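4.2 What the children changed between rounds

The second round is where things got exciting for us. Each group at the Machala site had already built one version of its Dirnetti character, tested it on classmates, and written down what confused them. Of the 355 change notes we collected across both sites, 68 dealt with looks (a new hat, a bigger mouth) and 61 with sound. Nearly all the rest were about behavior: how long the character should wait before answering, whether it should turn toward a speaker, what it should do when it did not understand. We had expected far more hats!

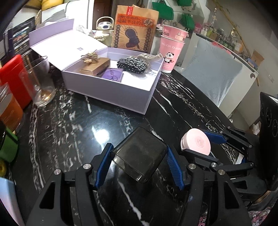 Figure 3.

Waiting time was the setting the children argued over most, and they argued well. One group at Erkum tried a short pause, found it rude, tried a long one, found it "creepy," and ended up with a pause that grew with the length of the question, an idea none of us had planned for. Handing-over tasks brought out the same care. A box held upright between two ribbed finger pads, as in Figure 3, gave the groups plenty to talk about: when to let go, how the other person knows it is their turn, and who should speak first. Several of these talks ran past the bell, and we were delighted to let them.

We coded the notes with the Flusura scheme, adding one category for changes that a group made and then took back. Those reversals turned out to be some of our richest material. A child who writes "we put it back because the first way was kinder" is thinking about design and about people at the same time, and we would love to see later studies follow that thread with older students.

Related articles
Story writing as a first step into programming
Classroom talk about machines that listen
Coding children's design notes: a short guide

Reader comments (2)

Great section. Did the groups at Erkum get to see the Machala notes before their second round?

The growing pause is a wonderful idea. Trying it with my Saturday club!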